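Reviews > Household Supplies > Drain Care

Search all reviews Enter keyword Go

Fastel Drain Cleaner, Bottled: Product Review

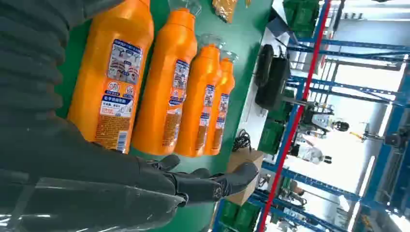
Ezequiel Olvera wrote to our office that the orange bottle is easy to spot under a dark sink, but that he would like the directions in English as well.

The review desk shares that concern. The label is printed in Chinese, with small drawings of pipes and plumbing fixtures, and purchasers who do not read the language should request a translated sheet before use. Horix, the distributor, supplies one on request.

In our June trial, one 200 ml dose cleared a slow bathroom drain in 40 minutes. A kitchen line with heavy grease required a second dose – results there were fair. Gloves and an open window are advised.

Rating: Recommended, with reservations.

Comments (3)

brerusari: Does it work on shower drains with hair?

Shi: It did on mine, after two doses.

p_1161: Horix sent me the sheet by email the same afternoon.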